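3.2 The table and what we put on it

I'll be upfront that we spent way more time arguing over the table than over the blocks. The one we ended up with, at our Belldale site, is long and gray and very glossy, and I love it and hate it. Everything you set down on it comes with a second, upside-down copy, so people sorting blocks have to look past a lot of color that isn't a block at all. For the Tornus study we wanted that – a matte top had made the sorting too easy in our pilot, where 37 people took part and most of them got bored.

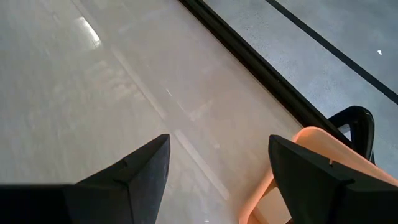
Figure 4. Tabletop close up, with the rounded corner of the peach-orange container.

The containers are plain open ones. We picked soft colors on purpose, close to the colors of some of the blocks, because we wanted to know if people would match by color when we'd only asked them to match by shape. (Plenty did!) The Ovon sorting set we started from has bright primary bins, and I think that nudges people more than its manual lets on. 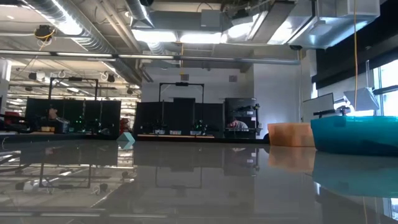 Bins went on the right for every session, and I kept them close together so reaching for one or the other took about the same effort. We did try spreading them out in June, but the reach times got messy and we dropped those 47 trials. That left 2058 for the analysis in Section 4.

Blocks were laid out by hand before each round, following the loose scatter in the Katona protocol. I say loose because the protocol only asks that pieces don't form a row or a tower. Some lie flat, and a cube up on its edge was fine with us too. 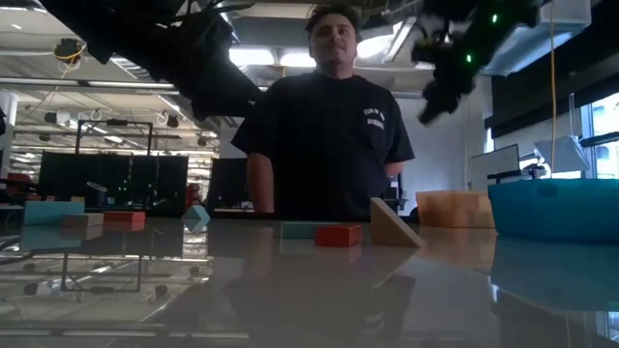 Figure 5. Rectangular blocks, a cube and a wooden triangular prism on the table, with a man standing behind it.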